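About Wargate Motor Repair

Wargate repairs and rebuilds small electric motors. We work from a shop on Niditz Street in Bovcombe, and most of what comes through the door is from fans, pumps, carts and workshop tools. We also take in motors by mail.

The business started as a service counter at the back of Karamanlidis Hardware. When the hardware store closed we kept the benches and the parts drawers and moved three doors down. There are 34 of those drawers, holding bearings, seals, brushes and shaft hardware. Last year 4000 parts went out of them.

Every motor is taken apart before we quote. Stator, rotor, wheel and seals are laid out on a covered table and looked at one by one. Windings are tested for shorts and for resistance to ground. Bearings are spun by hand and replaced if they feel rough. Rubber seals are cheap, so we change them on every job.
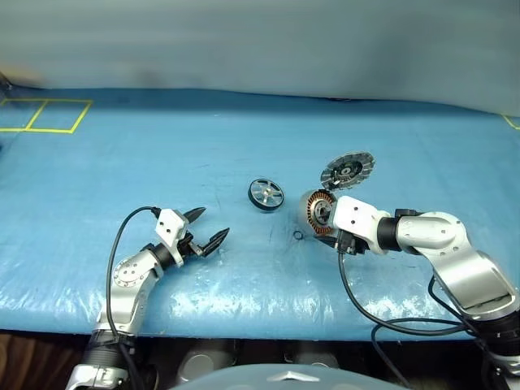

Do you rewind stators or only replace them?
We rewind when the core is sound and the wire gauge is one we stock. If a new stator costs less than the labor, we quote for the new one and return the old one with the motor.

Small jobs are usually ready in three working days. Rewinds take longer and we give a date with the quote. The minimum charge is $62, which covers the teardown and written report and comes off the bill if you go ahead.

The counter is closed on Monday. Motors can be left in the drop box by the side door, tagged with a phone number.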